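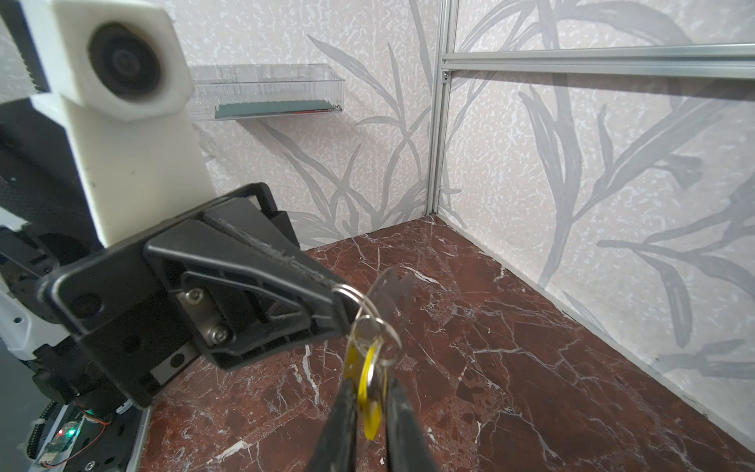

A key on its rings, with a bright yellow tag

About Presetti

We look after keys. House keys, shed keys, bike keys, the odd one that came with the building and fits a door on the third floor – if it opens something, it gets a tag, a line in the register and a hook of its own.

Presetti started with Rianne Jacobs and a shoebox. She was managing a row of rental apartments on Bellura Street, and the shoebox held the spares for all of them, most with a scrap of masking tape for a label. One July she emptied it onto the kitchen table, tried every key in every lock, and wrote down what she found. The neighbors asked if she'd do theirs next (she did!), and then the dental office on the corner called.

Today we hold 2,446 keys for landlords, small offices, schools and families, and we still love sorting out a good messy drawer. Bring us the whole thing, paper clips and all. We'll match up the duplicates, put the strays in an envelope for you to look through, and hand back a set you can find your way around.

Our tags are plastic, with a number and no address, so a lost key doesn't tell anyone where it belongs. Yellow is for front doors, blue for storage and green for mailboxes. We use split rings throughout, and yes, we open them for you – bring your fingernails home in one piece.

The workshop is in the old De Smet hardware store, and we kept the long counter and nearly 30 of the original drawers. The brass numbers on them are a bit out of order and we've grown fond of them that way. Our register is called Kulance, after the street where Rianne grew up, and you can ask for a printout of your own page whenever you like.

Drop-in hours are 9 a.m. to 4 p.m. Ring the bell if the front is quiet, we're probably in the back with somebody's drawer. For collections of more than 40 keys, please call ahead so we can clear a table for you.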